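Braltus open day: two arms, one tub of phones, bad coffee

Rating: 3.5 out of 5

Plalden opened its doors on Wednesday, March 30, 2022, to show off Braltus, a two-arm bench kit for small shops that sort used electronics. I drove 67 miles to watch a machine handle phones. My family has stopped asking.

Kevser Dursun ran the demo and, to her credit, didn't play any music over it. She let the arms work and answered questions while they did. A man near me asked if it could do his dishes. She said no, and moved on.

The job is simple to explain. Phones go between a tub and the tabletop, and the arms have to do it without hitting each other. Both can reach the tub, so there is a fair amount of what looks like politeness. I found it oddly gripping – sorry – for a good 70 minutes.

My complaints are mostly about the bench. Two arms take up a lot of it, and the cables loop around in a way that would make me nervous near a sleeve. The grippers are plain two-finger affairs, and I'd want softer pads before trusting them with anything I'd paid for. The wall pattern, which Dursun says buyers can change, made my eyes hum.

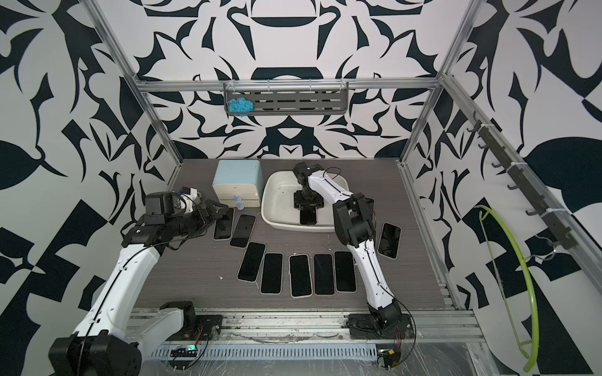
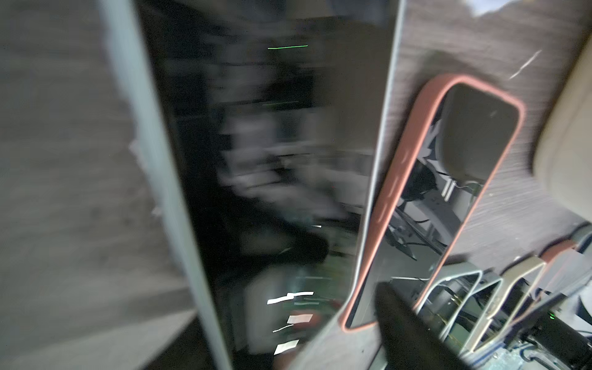
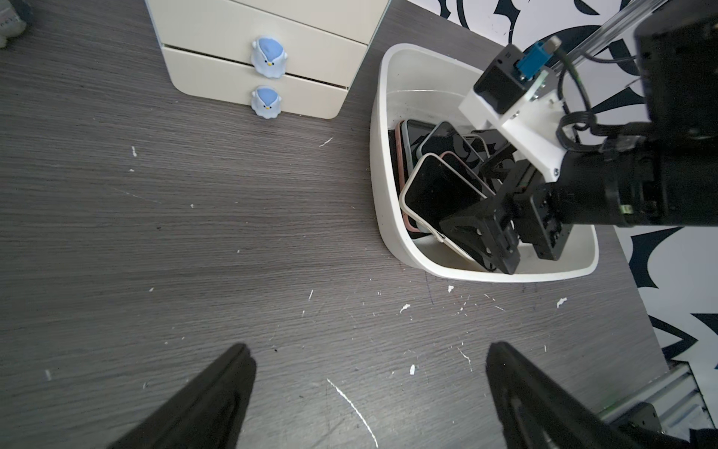 Black glass, mostly.
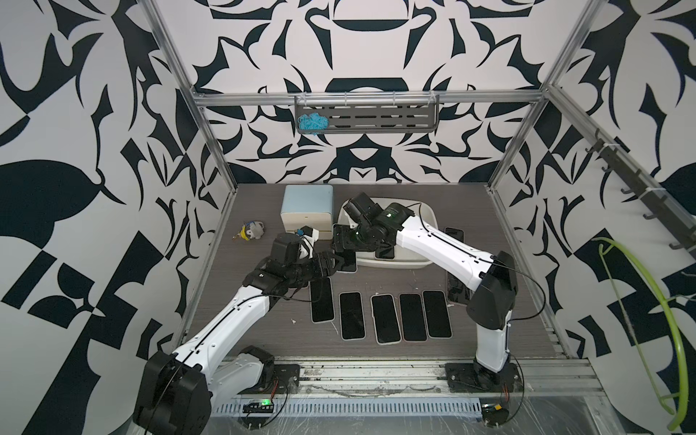
Price came up late, as it does. The starter package is $3000 before shipping, and the software from Ceneren is billed apart, by the year. I asked how much by the year and was handed a brochure. The brochure didn't say either.

I'd still go back for the August session, when they plan to run it next to the older Hordiienko bench. Bring your own coffee.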